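We use cookies to remember your settings and measure visits. Accept all | Manage preferences

Renlow Channel Playout – Set-up Guide
Section 4: Preparing a short-form schedule
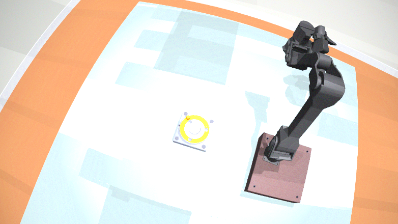

Pascal Fuchs
Technical Author, Playout Documentation

14 shares | 2 comments

This section covers building a schedule of short-form programs for a digital channel. Complete Section 3 (Storage and user accounts) first. You need an account with Scheduler rights.

4.1 Create the channel day

1. Sign in to the Renlow console and open Schedule > New day.
2. Select the channel from the list. The default after installation is Ultstead.
3. Set the start time. The channel day starts at 6:00 a.m. unless your station has changed it in Settings > Clock.
4. Select Create. An empty timeline opens.

Note: The start time cannot be edited once the first item is on the timeline. To change it, delete the day and create it again.

4.2 Add programs

1. Open the Library panel and filter by Short form. The filter returns items with a duration of 900 seconds or less.
2. Check the status column. Only items marked Ready can be scheduled. Items marked Review are waiting for compliance approval.
3. Drag each item to the timeline. Items snap to the end of the previous item.
4. Enter the presenter credit and the age rating if these fields are blank.
5. Select Save draft.

A single channel day holds up to 883 items, including trailers and idents. If you reach the limit, the Library panel turns gray and no further items can be added.

Caution: Do not replace a media file while it is on a saved timeline. The console keeps the old duration, and the item will be cut short or followed by black.

4.3 Fill gaps

1. Select Tools > Find gaps.
2. For gaps of 78 seconds or less, select Auto-fill. The console uses trailers from the folder set in Section 3.
3. Fill longer gaps by hand – Auto-fill skips them without a warning.
4. Run Find gaps again until the list is empty.

4.4 Publish

1. Select Validate. Errors are shown in red and must be cleared. Warnings are shown in amber and can be accepted.
2. Ask a second user with Approver rights to sign off the schedule.
3. Select Publish. The timeline locks and the day is sent to the playout server.

Error 2 at this stage means the server did not respond. Check the network connection and publish again. The draft is kept.

Note: Stations using the Mühlbauer subtitle add-on must attach subtitle files before step 1. Files attached after validation are ignored.

Technical review: Borislav Angelovski. Last revised in April.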